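점검 구역: Beddale 사옥 2층 탕비실 및 복도 콘센트
점검 주기: 2월, 8월
작성: 시설관리 담당

## 1. 분전반 및 배선

- [x] 분전반 문 개폐 상태, 잠금장치 작동
- [x] 누전차단기 시험 버튼 작동
- [x] 회로 표시 라벨 부착
- [ ] 예비 회로 표시

의견: 탕비실 회로는 16 A 차단기로 보호되며 시험 버튼을 누르면 정상 차단된다. 예비 회로의 라벨은 글자가 지워져 판독할 수 없다. 다음 점검 전까지 재부착할 것. 분전반 내부에 먼지가 쌓여 있으나 단자 변색이나 탄 흔적은 없다.

## 2. 콘센트 및 멀티탭

- [x] 콘센트 덮개 파손 여부
- [x] 접지 단자 연결
- [ ] 멀티탭 연결 사용(멀티탭에 멀티탭을 꽂은 상태) 없음
- [x] 개수대 주변 콘센트의 방수 덮개

의견: 복도 쪽 복사기 뒤에서 멀티탭 연결 사용을 확인하여 현장에서 분리하였다. 분리한 멀티탭은 Nandgate 제품이며 피복 손상은 없으나 플러그 한쪽 날에 그을음이 있어 폐기로 분류한다. 복사기는 벽면 콘센트에 직접 연결하였다. 개수대 왼쪽 방수 덮개는 스프링이 약하지만 끝까지 닫힌다.

## 3. 가열 기기

- [x] 전원 코드 피복, 플러그 변형
- [x] 기기 주변 종이·비닐류 제거
- [x] 뚜껑 손잡이 풀림
- [ ] 미사용 시 플러그 분리
- [x] 소비전력 합계 확인

의견: 조식용 겸용기, 전기 주전자, 전자레인지를 대상으로 하였다. 겸용기는 민트색 기기이며 냄비 뚜껑의 둥근 손잡이에 유격이 없다. 전기 주전자는 받침대 접점에 물때가 있어 닦은 뒤 재시험하였고 이상이 없다. 전자레인지는 문 걸쇠 두 곳 모두 정상이다. 퇴근 후 플러그를 분리하지 않은 기기가 확인되어 해당 항목은 부적합으로 처리한다. 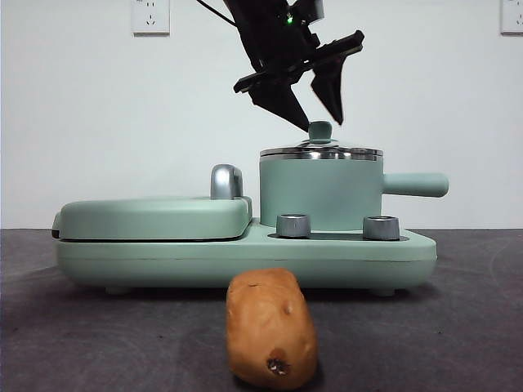
겸용기와 주전자를 동시에 쓰지 말라는 안내문은 이미 붙어 있는데, 아침 8시 전후로는 지켜지기 어렵다는 것이 3층 쪽 의견이다. 줄이 길어지면 둘 다 켜게 되니 주전자를 복도 쪽 회로로 옮겨 달라고 한다. 차단기가 내려가면 냉장고까지 꺼진다는 점도 함께 적어 왔다.

회신: 복도 회로에는 복사기가 연결되어 있어 주전자 이전은 보류한다. 냉장고를 별도 회로로 분리하는 방안을 Chisholm 전기에 견적 의뢰하였다. 견적 접수 전까지 동시 사용 금지를 유지한다.

## 4. 냉장고 및 정수기

- [x] 냉장고 뒷면 통풍 간격
- [x] 문 고무 패킹
- [ ] 정수기 하부 누수
- [x] 접지선 체결

의견: 정수기 급수관 연결부에서 미세 누수가 확인되었다. 너트를 다시 조인 뒤 바닥에 마른 종이를 깔아 두고 오후에 재확인한 결과 한쪽 모서리가 젖어 있었다. 패킹 교체 대상이다. 누수 지점 아래로 전원 코드가 지나가므로 코드는 벽면 클립으로 올려 고정하였다. 냉장고 뒷면의 먼지는 진공청소기로 제거하였다.

## 5. 소화 및 대피

- [x] 소화기 압력 지시침 녹색 범위
- [x] 안전핀 및 봉인
- [ ] 소화기 앞 적치물 없음
- [x] 유도등 점등
- [x] 출입문 자동 닫힘

의견: 소화기 앞에 생수 상자가 쌓여 있어 창고로 이동하였다. 지난 점검에서도 같은 지적이 있었다. 바닥에 노란 테이프로 구획을 표시할 것. 유도등은 비상전원으로 전환한 상태에서도 점등이 유지된다. 출입문은 닫힘 속도가 빨라 도어클로저의 조절나사를 반 바퀴 조였다.

## 6. 환기 및 바닥

- [x] 환기팬 작동 및 이상음
- [x] 환기구 필터 오염
- [x] 바닥 미끄럼, 타일 들뜸

의견: 환기팬은 저속에서 가벼운 떨림음이 난다. 고정나사 재체결 후 감소하였으나 완전히 없어지지는 않았다. 필터는 Renico 교체품을 사용하였고 기존 필터는 폐기하였다. 개수대 앞 타일은 줄눈 일부가 비어 있으나 들뜸은 없다.

## 조치 목록

| 항목 | 조치 | 상태 |
|---|---|---|
| 예비 회로 라벨 | 재부착 | 미완료 |
| 멀티탭 | 폐기, 복사기 직접 연결 | 완료 |
| 플러그 분리 | 퇴근 전 확인표 비치 | 진행 중 |
| 냉장고 회로 | 견적 접수 후 결정 | 대기 |
| 정수기 패킹 | 교체 | 부품 주문 |
| 소화기 앞 구획 | 바닥 테이프 표시 | 미완료 |

정수기는 패킹 교체 전까지 퇴근 시 급수 밸브를 잠근다. 밸브는 개수대 하부장 안 오른쪽에 있다.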